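Brostness Hall kitchen: September walk-through
Checked by Liis Kazlauskienė, with Tülin Yaman reading out the list

Smoke alarm, kitchen: OK
Tested twice, and good and loud both times (sorry to the choir next door!).

Fire blanket: OK
Back on its hook by the door. Thank you to whoever moved the aprons off it.

Extinguisher: ATTENTION
The gauge sits in the green but the service tag has run out. Siu-ming is ringing Grosetti to book a visit, and I'd like the one in the foyer done on the same trip.

Benchtop appliances and cords: OK
No frayed cords or cracked plugs. Please keep tea towels well away from anything that heats up, and do switch off at the wall before you head home. 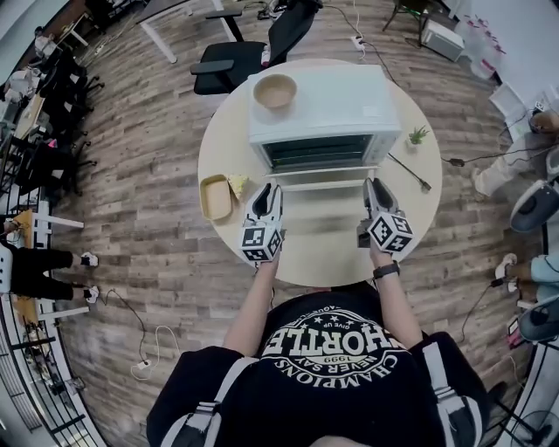 Hot water at the sink: ATTENTION
It came out at 56 degrees, a fair bit warmer than I'd want for the little ones who come in to wash their paint brushes. Jui-lin has the key to the heater cupboard and will have a look.

Fridge: OK
Reading 2 degrees, lovely. There is a tub of something labelled "Frida, soup" that I didn't have the courage to open, so Frida, if you're reading this, could you pop in?

First aid kit: ATTENTION
Burn gel used up, and only 18 plasters left. I'll pick up more when I'm next in Plindham.

Back step: FAIL
The rubber edging has lifted again on the left side. Cone out for now, and please use the side door after dark.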